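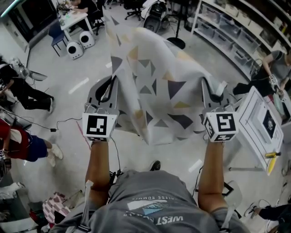
I own a book on housekeeping that runs to 333 pages, and 18 of them are about folding sheets. I have read those pages more often than I've read any novel. My sheets still go into the closet looking like something a dog slept on.

The trouble starts with size. A towel you can manage alone, in a hallway, while thinking about lunch. A sheet or a duvet cover is bigger than you are and has no interest in your plan. You find two corners, you lift, and the rest hangs there in folds with the other two corners hidden somewhere inside. Then your arms run out.

Patterns are supposed to help. My cousin Dilek Kozan swears by a busy print because it hides the creases, and she's right about the creases. It also hides the hem. Scatter enough triangles over a piece of cloth and I couldn't tell you which way is up, or whether I have the long side or the short one.

My grandmother in Dorkport did it with a partner. You each took an end, stepped back, snapped it flat, and walked toward each other like people in a very slow dance. I think that's still the only honest method – two people and a clear floor. She was past 70 and faster than any of us, and she'd tell you when your corner was low.

On Thursday I tried again by myself and gave up at the second fold. I rolled it. It fits on the shelf, and the door closes if you lean.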